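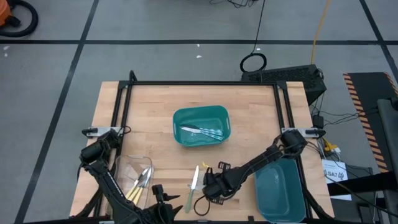 2025年10月5日
文/Kustorora厨房笔记

拼条木台面怎么养：从清洗、打磨到上油的完整做法

家里的木台面用到第三个夏天，我才算真正学会伺候它。头两年我基本上是想起来就擦一擦，想不起来就由着它去，结果水槽边上那一块慢慢发灰，摸上去毛毛的，像晒过太阳的旧木栈道。今年七月我下了决心，把整块台面从头到尾收拾了一遍，前后折腾了好几天，中间还返工过一回（后面会讲到，是我自己太心急）。现在它又是温温润润的蜜色了，早上端着杯子走过去，忍不住要伸手摸一把。

有几位读者来信问具体步骤，我索性把整个过程写下来，写得啰嗦一点，您挑自己用得上的看就好。我的台面是Usska的拼条木台面，进深74厘米，用小木条一条一条胶合起来的那种，就是大家常说的“砧板式”台面。如果您家里是整块的原木大板，或者是木皮贴面的，请先看下一节，有些步骤不一样，贴面的尤其不能照着我的办法打磨，磨穿了就没有回头路了。

先弄清楚您的台面是哪一种

最简单的办法是看侧面和端头。实木拼条台面的纹路会从表面一直延续到端头，端头上看得到一小块一小块的年轮，每一块的弧度方向都不大一样。贴面的就不同了，侧边常常有一道细细的接缝，表面纹路走到边上突然断掉，或者端头贴了一条颜色略有差别的封边。

再要看的是原来的表面处理。往不显眼的角落滴几滴清水，过几分钟再回来看。水珠还是圆滚滚地立着，木头颜色没变，说明表面的油或者漆还在起作用；水慢慢摊开、木头颜色变深，就是该上油了。如果滴上去一下子就被吸进去，那说明它已经渴了很久，别内疚，我那块当初也是这样。

还有一种情况是刷过清漆的台面。用指甲轻轻刮角落，能刮出透明的碎屑，或者有地方像旧指甲油那样起皮，多半就是漆面。漆面要先把漆完全去掉才能上油，油是渗不过漆膜的，抹再多也只会浮在上面黏手。去漆又是另一篇文章的事了，今天先不展开。

要准备的东西

我尽量只写真正用到的。网上有些清单长得吓人，照着买一圈下来，钱够换半张台面了。

中性的洗洁精，家里平时洗碗的就行。
一块软海绵，再加上几块不掉毛的旧棉布，穿旧了的纯棉T恤剪开最好用。
砂纸，粗的、中的、细的各备一些，我用的是120目、180目和240目。
一块打磨用的软木块或者海绵块，用来裹砂纸，徒手按着砂纸磨很容易磨出手指印一样的浅沟。
食品接触级的木器油。我用的是Pastent的台面油，味道淡，流动性好；您手边有别的牌子也可以，只要标签上写明固化以后可以接触食物。
薄手套、口罩，打磨的时候两样都请戴上。
一个装了水的旧铁桶，用来浸用过的油布，后面讲安全的时候细说。

关于油的选择，我多说几句。常见的大体是两类，一类是矿物油，不会干，渗进去以后慢慢流失，要经常补，好处是简单、便宜、没什么味道；另一类是会固化的植物油，比如桐油、亚麻籽油这一类，干了以后会在木头里结成比较牢的一层，补的次数少，可是等它干需要耐心。厨房里每天切菜揉面的台面，我自己偏爱后一种。如果家里有人对坚果过敏，买之前务必看清楚成分，核桃油和某些桐油产品要格外留意，拿不准就选矿物油。

厨房里做菜用的花生油、菜籽油、橄榄油，请千万不要拿来抹台面。我年轻的时候图省事干过，头几天光亮得很，得意了一阵子，过了些日子就开始有一股哈喇味，擦也擦不掉，最后还是老老实实全部磨掉重来。

第一步：把台面腾空

听起来像废话，可我觉得这一步其实最考验人。台面上的东西总是比您以为的多，调料瓶、电水壶、面包篮、上个月的账单，还有那只不知道为什么一直没收起来的漏斗。我的经验是，别想着“左边磨完再挪右边”，一次全部挪走，挪到餐桌上、地上、阳台上都行。分两半做的话，中间那道接头的颜色很难完全一样，我那次返工，一半原因就在这里。

零碎的餐具最好统一放进一个塑料盆或者塑料箱里端走，刀叉勺子混在一起也没关系，反正收拾完还要洗一遍再归位。打磨时飞起来的木粉特别细，抽屉缝都能钻进去，所以我还会用纸胶带把台面下方的抽屉和柜门边缘贴一圈，水槽和灶台用旧床单盖住。墙上如果有开放的搁架，也搭一块布，不然过几天您会在碗底摸到一层粉。

第二步：清洗和除油渍

海绵蘸温水和一点点洗洁精，拧到几乎不滴水，顺着木纹擦。请一定顺着木纹，横着擦会把脏东西往木头的细孔里推。拼条台面的缝隙里容易积面粉和油，可以用一把软毛牙刷轻轻刷，不要用钢丝球，钢丝断在缝里遇潮会生锈，留下一个一个黑点。

擦完马上换一块干净的湿布过一遍清水，再用干布吸干。木头怕的是水停在上面不走，所以手脚要快一些，一片一片来，洗好一片就擦干一片。

遇到深色的油渍，可以撒一层小苏打，滴几滴水调成糊，敷上20分钟再擦掉。茶渍、咖啡渍我用的是切开的半个柠檬蘸粗盐，慢慢打圈揉，厨房里顺便香了一个下午。黑色的水渍会难一点，那往往是铁锅或者铁罐在潮湿的台面上留下的，铁和木头里的单宁起了反应，光靠柠檬只能淡一些，剩下的要靠后面的打磨。

洗完以后，把窗户打开，让台面自己晾一个晚上。我知道您看着它觉得已经干了，摸上去也干了，可是木头里面还含着水汽，这时候磨，砂纸很快就会被糊住，磨出来的表面也毛糙。千万不要拿吹风机对着吹，木条受热不均，胶缝有可能裂开。
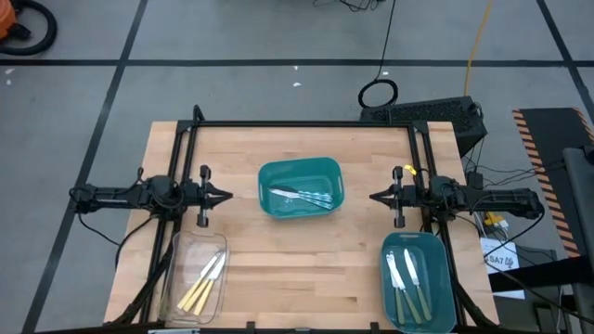
第三步：打磨

打磨是整件事里最花力气的，好在也最有成就感。先说原则：顺着木纹，用力均匀，宁可多磨几遍，也别在一个地方使狠劲。

拼条台面有一点比较麻烦，每根木条的软硬和纹路走向都有细微差别，同样的力道下去，软的那根会磨得多一点。要是您手上没有用裹着砂纸的木块，磨到后来会发现表面有一点点波浪，侧着光才看得出来，上了油就更明显。用一块平整的木块把力分散开，这个毛病基本就避免了。

从120目开始，把发灰、起毛和有浅刀痕的那一层去掉。磨到什么程度呢？颜色均匀了，手掌平着抹过去没有哪里忽然挂一下，就可以换180目。深的刀痕不必非磨平不可，真要磨到痕迹全部消失，周围会陷下去一大片，盘子放上去都不稳。我家台面靠窗的地方有一道很深的印子，是有一年切南瓜留下的，我就让它留着了。

180目磨完，用微湿的布把整块台面抹一遍，然后等它干透。木头沾了水，纤维会立起来，摸着又变毛了，看上去像前功尽弃，其实这正是我们想要的。让它现在立起来，再用240目轻轻扫掉，以后日常擦洗的时候就不容易再起毛。我认识的木匠师傅都这么做，我第一次却嫌麻烦跳过了，后来每擦一次桌子就起一次毛，后悔得很。

240目就不要再使劲了，木块的重量加上手自然放上去的分量足够。也不必追求更细的砂纸，磨得太光，木头的孔被封住，油反而进不去。边缘和四个角最后再处理，把砂纸折一折，顺手带一下，把尖锐的棱磨圆一点点，以后衣服和手肘都会感谢您。

磨完先用吸尘器装上软毛刷头吸一遍，再用干布擦，最后用微微潮的布收一下尾。请把手套脱下来，用手背去摸，手背比手心敏感，有没有残留的木粉一下子就知道。缝隙里、水槽边那一圈，是最容易漏的地方。

第四步：上第一层油

终于到了最舒服的部分！油一下去，木头的颜色会忽然深下来，纹路也一下子清楚了，我每次做到这里都要停下来看好一会儿，茶都凉了。

选一个不太潮湿的日子，窗户开着，但是不要让太阳直直地晒到台面。油倒一点在布上，记得是倒在布上，别图快直接往台面上浇，浇下去的那一滩颜色会先深一截，想抹匀得费很大的劲。顺着木纹，薄薄地、慢慢地推开，从里侧往外侧走，不然您得趴在刚抹好油的台面上去够墙根那一条。

端头要多喂一些。木头像一把捆在一起的吸管，端头正好是吸管的口，吸油特别快，常常刚抹完转个身就干了，那就再补，补到它不再吸为止。水龙头后面和水槽的切口也一样，潮气最爱从那里进去，宁可多照顾一点。

抹完等20分钟，让油有时间渗进去，然后换一块干净的干布，把表面没有吸进去的油全部擦掉。我要特别强调“全部”。擦到您觉得白抹了一样，手指划过去没有油痕，就对了。留在表面的油干得很慢，会结成一层黏黏的膜，灰尘、猫毛统统粘在上面。我返工的另一半原因就是这个，当时想着多留一点多一层保护，结果整块台面像贴了胶带，只好用细砂纸又磨了一遍。

第五步：等，然后上第二层

第一层至少要等一整夜，天气潮的话再多等一天。怎么判断呢，把一张餐巾纸按在台面上，压一压拿起来，纸上没有油印，台面摸着也不发黏，就可以继续。

上第二层之前，用240目的砂纸很轻很轻地扫一遍，擦净粉末，再按第四步的办法来一次。第二层吸得少，用的油也少，这是正常的。我家用的是2层，水槽周围另外加了一层。有人喜欢上到四五层，台面会更深、更有光泽，看您自己喜欢什么样子，不过层与层之间一定要等干透，这个急不来。

如果您想要更顺滑的手感，最后可以再用蜂蜡膏薄薄地擦一遍。取黄豆大的一点，在手心里焐软了，用布打圈抹开，过一会儿再抛光。蜡遇热会软，灶台旁边那一段我就不打蜡了，热锅一靠近容易起白印。

油布怎么处理，请认真看

写到这里请您放慢一点。会固化的植物油在变干的过程中会放热，沾了油的布要是揉成一团扔进垃圾桶，热散不出去，有可能自己烧起来。我以前以为是吓唬人的说法，后来认真读了油罐背面的说明才知道确有其事。

所以用完的布、手套、擦过油的纸，当场就丢进装水的铁桶里，完全浸没。等到要扔的时候，捞出来一块一块摊平，放在室外阴凉通风的地方彻底晾硬，再扔。不要堆叠，也不要搭在暖气片上。桶放在孩子和宠物碰不到的地方。

固化期间怎么用厨房

表面干了不等于里面也干了。Pastent的罐子上写的固化时间是7天，我就老老实实守了7天，这几天里尽量不碰水，不放湿的东西，也不直接在上面处理食物。做饭当然还是要做的，我在餐桌上支了一块砧板，水槽照用，只是每次用完马上把溅出来的水擦掉。那几天家里吃得特别简单，面条、蒸蛋、凉拌黄瓜，倒也挺好。

碗碟可以先搬回去，轻拿轻放，别在台面上拖。铁锅、橡胶垫脚的小电器请晚几天再搬，橡胶压在没干透的油上会留下一圈印子，形状还特别清楚。

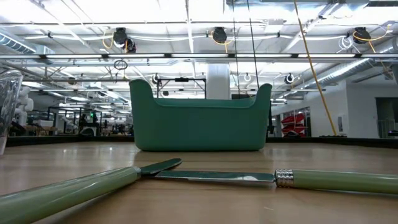

有一样东西我建议最后再归位，就是刀架。我那只是Oberholzer的木刀架，底面是平的，紧贴着台面，一点气都不透，放早了底下那块总是比别处慢干。后来我在它底下粘了几片薄薄的毛毡，空气能走，台面也不会被磨花。顺便把刀架也上了一遍油，反正布上还剩一点，扔了可惜。

日常怎么照顾

养好了以后，平时其实很省心。用微湿的布擦，擦完再用干布带一下，切了番茄、柠檬这类酸的东西早一点擦掉，红酒和酱油也一样。热锅下面垫隔热垫，锅底看着不烫也垫一垫，养成习惯就不觉得麻烦了。消毒水、漂白剂和带磨砂颗粒的清洁膏都收远一些，它们会把油层一点一点带走。

切东西我还是用单独的砧板。虽然这种台面常被叫作砧板台面，真的直接在上面切，用不了多久中间就会出现一片发白的刀痕区，旁边颜色还是深的，看着很不协调。生肉就更不要直接放了。

什么时候该补油，就用开头讲的滴水的办法。水槽边通常最先需要，我差不多是哪里渴了补哪里，用不着每次都整块做。补之前把那一片洗净晾干，240目轻轻扫一扫，抹油，等一会儿，擦干净，一个晚上就好。局部刚补完颜色会比旁边深一点，过些日子就融到一起去了。

几个常遇到的小问题

台面上出现白色的圈。多半是热杯子或者水汽留下的，只在蜡层或者油层表面。先用干软布快速打圈擦，摩擦的热量有时候就能把它带走，不行再用细砂纸轻扫，补一点油。

胶缝裂开了细细一条。冬天开暖气以后容易这样，空气太干，木头缩了。很细的缝可以先观察，房间里放个加湿器或者一盆水，到了潮湿的季节往往自己会合拢。若是宽到能塞进一张卡片，就该请师傅来看看，可能是固定螺丝拧得太死，没有给木头留伸缩的余地。

上完油味道散不掉。植物油的味道会留一阵子，开窗通风就会慢慢淡下去。如果过了很久还是有明显的酸味，可能是油抹厚了没有干，摸一摸是不是发黏，发黏就要擦掉或者磨掉重来。

颜色比想象中深。上油之前在不显眼的角落先试一小块，等它干了再看。已经上了也不用急，刚抹完的时候总是最深的，干透以后会退回来一点。浅色的木头本来就会随着年月变黄变暖，我倒是挺喜欢它这样的。

底面要不要上油？要的，至少薄薄抹一层。只养上面不管底下，两面吸潮的程度不一样，时间长了台面会往一边翘。已经装好的台面不方便拆，就钻到柜子里面，够得着的地方都抹一抹，记得戴帽子，我那次油滴进了头发里，洗了好几遍才洗干净。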